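4.2 Draped things and the problem of the sofa arm
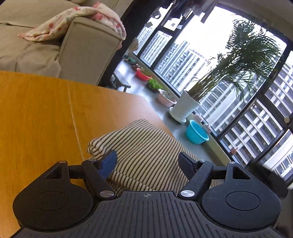
Figure 3. Living room and adjoining balcony, Penley flats. Striped cloth over the table edge; spotted blanket over the sofa arm.

4.3 What counts as put away

Our households disagreed about very little until we asked them where a blanket lives. Clothes live in wardrobes, plates in cupboards, and even the most relaxed of our participants could name a proper home for the scissors. A blanket, by contrast, was said to live "on the sofa", and a blanket on the sofa may be folded, bunched, flung or slept under without ever having left home. We call such items resident textiles, a term that Tefera proposed in September and that neither of us has managed to improve.

Figure 3 shows two of them. The white blanket with pink and red dots is crumpled over the padded arm of the sofa, its edges hanging down the back. The striped cloth on the corner of the table is folded, and yet it hangs over the front edge. In our coding scheme (Section 3.1) the first scores as resident, unfolded and the second as visiting, folded. Under the earlier Mokora scheme both would have been entered as clutter, along with the contents of most homes we have ever liked.

The folded cloth gave our coders more trouble than the crumpled blanket. Folding is work, and people who saw the cloth in interviews took it as a sign that tidying was under way. Others took it as a sign that tidying had been given up at the first corner. Nwosu, who coded the Penley material, held to the first reading for a week and then went home and looked at her own table.

The balcony raises a related point. Seedlings in a tray, plants in a red plastic basin and greenery in a round pink planter all stand on the grey floor, near a low bench of dark wood. Participants were strikingly lenient here. A basin on a living room floor was "left out"; the same basin on a balcony, with something growing in it, was "the garden". Things clipped to a rail by the windows were likewise forgiven, on the grounds that they had at least been clipped.

We therefore scored balconies separately. This lowered the agreement between coders slightly and improved the mood of our meetings a good deal. The full list of balcony codes, including the disputed entry for benches that nobody sits on, is given in Appendix B.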